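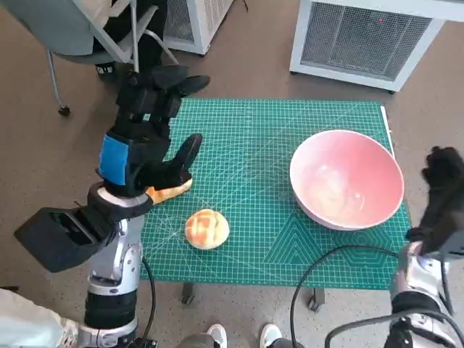

Teleoperating two arms at once is mostly a problem of keeping the idle one still. I spent the first week of the bread task learning that. You drive the left hand to the food, close the fingers, lift, and by then your right wrist has drifted. With the pink bowl sitting at the right side of the mat, a small drift is enough to knock it, so I now park the right hand upright next to it before I start. The round bun with the crosshatched crust is the easier grasp. The orange-yellow piece needs a slower close.

We want 200 good demonstrations before we train anything. Rūta Jõgi reviews them at Merrick and throws out any run where the operator hesitates for more than 3 seconds over the mat. I argued against that in March. I still think a pause is fine if the grasp after it is clean, but her rule is simple to apply and I have stopped arguing.

Two things I changed this week:

- Slower finger speed for the last part of the close.
- Bowl start position moved a little between runs, so the policy doesn't memorize one spot.

Next up is the same task with the sides swapped. I'm right-handed and expect those runs to go faster.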